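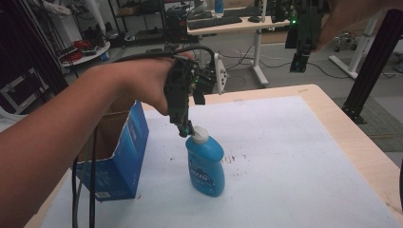

Reading the break-in figures
Why a suburb's burglary rate can move when burglary does not

By Abimbola Okonkwo

Residential break-ins recorded in Badstead rose sharply between one annual release and the next. The neighbouring suburb of Belenside, which shares a police station, a rail line and most of its housing stock, recorded a fall. Both results were reported in the local paper in the same week, and both were read as statements about safety. Neither release supports that reading without further work.

Recorded crime is an administrative count. An incident enters it when someone notices a loss, decides to report it, reaches an officer or an online form, and has the report classified under an offence code. Each stage has its own rate of attrition, and each rate can change independently of the number of houses entered. For residential break-ins the reporting stage is comparatively strong, as most contents policies require a police reference before a claim is paid. It is weaker for attempted entries, for thefts from carports and garden sheds, and for tenants who hold no contents cover at all.

The classification stage has received less attention. In January the station serving both suburbs moved from a paper intake sheet to an electronic form. The paper sheet had one box for theft from residential premises. The form separates the dwelling from detached structures on the same title, and asks whether a door or gate was locked. A bicycle taken from an unlocked garage, formerly recorded as theft, may now be recorded as burglary if the garage shares a wall with the house. Badstead has a large number of attached garages. Belenside, built earlier on narrower blocks with rear lanes, has mostly detached ones.

Aurelio Magaña, a retired records analyst who lives in Badstead, obtained the de-identified incident extracts for both suburbs and recoded them to the old definition. The exercise took him most of a winter. He read the free-text field of every record and assigned each to one of 3 groups: entry to the dwelling, entry to an attached structure, and entry to a detached structure. Records that could not be placed with confidence were held out and reported separately.

Under the old definition, the difference between the suburbs narrowed considerably. Badstead still showed an increase, but 17 of the incidents counted as burglary in the new release would have been coded as theft on the paper sheet. In a suburb of that size, 17 incidents are enough to change the colour of the area on the published map.

"The software is doing what it was specified to do," Magaña says. "The form is better than the sheet. My objection is to drawing a line between two points collected under different rules and calling it a trend."

The map presents a second difficulty. It uses five shades, with boundaries set so that each shade contains an equal share of the region's suburbs. A suburb's shade therefore depends on the figures of every other suburb as well as its own. If break-ins decline across the region and Badstead's decline is slightly slower than the median, Badstead darkens. Readers comparing this year's map with last year's will conclude that conditions there have deteriorated.

A third concerns denominators. The published rates are expressed per thousand residents, using the most recent census count. Burglary is an offence against premises, and a rate per thousand dwellings is the more defensible measure. The choice matters where household size is changing. The Oyelaran estate, on the northern edge of Badstead, was still under construction at the last census. Its streets contribute incidents to the numerator and very few people to the denominator. Until the next census is released, every report from Oyelaran inflates the rate for the whole suburb.

The estate also contributes a category of incident that older streets do not. Theft of copper pipe, hot water units and appliances from houses at lock-up stage is recorded under the residential code if the building has been certified for occupation, and under a commercial code if it has not. Certification and handover can be separated by several weeks. A theft in that interval counts as a residential break-in although no household has moved in.

None of this is peculiar to one police district. Any count that is revised, reclassified or rescaled will produce movements unconnected with the thing counted. The usual remedy is a bridging period, in which records are coded under both the old and new rules so that a conversion factor can be estimated. A bridging period was proposed for the new form and set at 2 months. It fell across the summer holidays, when reporting is seasonally atypical, and the resulting factor was not published.

Small numbers compound the problem. In a suburb that records a few break-ins a month, a single offender working one street over a weekend can double the monthly total. Jarura, the smallest locality in the district, recorded a rise of almost 30 per cent in one quarter. The free-text fields show that most of the additional incidents occurred on one night in a single block of units, where a basement storage cage had been forced and each tenant's locker was entered as a separate offence. The following quarter returned to the earlier level. Only the rise was covered by the paper.

The consequences extend beyond reputation. Insurers price contents cover by postcode, and several take recorded crime as one input among others. Council allocates lighting and laneway works partly on the basis of the same map. A change in coding can therefore move money between suburbs. It can also affect behaviour. Residents who believe the risk has risen walk less in the evening and fit shutters to street-facing windows, and both measures reduce the casual observation that discourages opportunistic entry.

Victimisation surveys avoid the reporting and classification stages by asking households directly what they have experienced. Their weakness is sample size. The state survey is reliable at regional level and unusable for a single suburb, where the sample may include no affected households in a given year. It can, however, act as a check on direction. Where recorded burglary rises across a region and surveyed burglary is flat, a recording effect is the first explanation to test.

Magaña has asked the district to publish the three structural groups as separate columns, with counts shown beside rates and a rate per dwelling shown beside the rate per resident. The fields already exist in the form and would need no new collection. The district has said it will consider the request when the release tables are next reviewed. His recoded series, with the held-out records listed by quarter, is available in the reference section of the Belenside library.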